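Field Visit Report: Kedska Open Day
Robotics Elective, Team 3
Written by Ratih Subramaniam

Our team went to the Kedska open day in April to see how people teach robots to do chores. I had pictured big arms behind glass. What we got was a lot better, because most of the demos were things you could stand right next to and ask about!

Korkor Odoi ran the part we spent the most time on. Her group works on handling cloth, and she told us that cloth is one of the hardest things for a robot to deal with. A box keeps its shape when you pick it up. A shirt folds over itself, sags, and hides its own corners - so the robot has to work out where to grab it all over again every time. Her group collects examples with a gripper that a person holds and moves by hand.

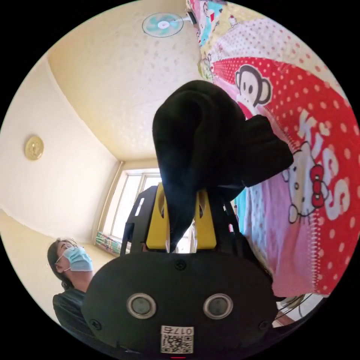

Each recording is short, and she said a session is 55 of them before anyone takes a break. I asked if that gets boring. She said the trick is to keep changing how the cloth starts out, so you never quite do the same thing twice. Our team had 2 main questions going in, and this answered the first one (where does the training data come from?).

The second was what happens when the robot gets it wrong. For that we went over to the Pumley demo, where an arm was trying to fold a dish towel. It took 9 tries to get one good fold, and the whole crowd clapped. I liked that they let us watch the bad ones too. On one try it picked up two layers at once and dragged the towel right off the table.

For our own project we want to try a smaller version of this, with paper napkins and the classroom arm. Korkor suggested starting with one napkin and one kind of fold, and writing down every miss. We still need to figure out where to mount our camera.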